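Skenport handheld gripper kit – worth it for fruit picking demos?

mlobo
Posted 14:22
Looking at the Skenport kit for collecting pick-and-place demonstrations. Two fingers, parallel linkage, compliant pads. The bundle I was quoted is 1354 with the Merkley mount. Targets are soft fruit, mostly plums, tomatoes and mandarins. Has anyone run it for more than a few weeks?

stultus_22
Had one since November. The linkage is fine. The pads are the weak point: grip gets inconsistent after almost 55 hours of use and the spares are overpriced. For that money I would look at the Leitão unit.

Valter Prata
Disagree on the pads. Mine went well past that. Check the pivot screws before blaming the rubber – if one backs out, the fingertips stop meeting square and you get the same symptom.

stultus_22
Screws were checked with a torque driver. It was the pads.

Valter Prata
Then you were squeezing harder than I do. On ripe tomatoes I close until contact and stop. The Leitão has a stronger spring and bruised 29 plums for me in one afternoon. I sent it back.

mlobo
Bruising matters more to me than pad life. How does it cope with fruit packed against a box wall?

Valter Prata
Depends on clearance. One finger has to fit between fruit and wall, and the tips are thick. I start with whatever has open floor next to it and leave the wall pieces for last.

stultus_22
Agreed on that part. Thinner tips are listed as an option, but I have not tried them.

mlobo
Ordering the base kit without the mount. Will post results.

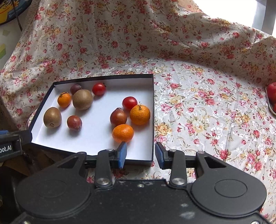 Can the pads be replaced without taking the fingers off?
They can, as long as the old adhesive is cleaned off completely before the new pad goes on.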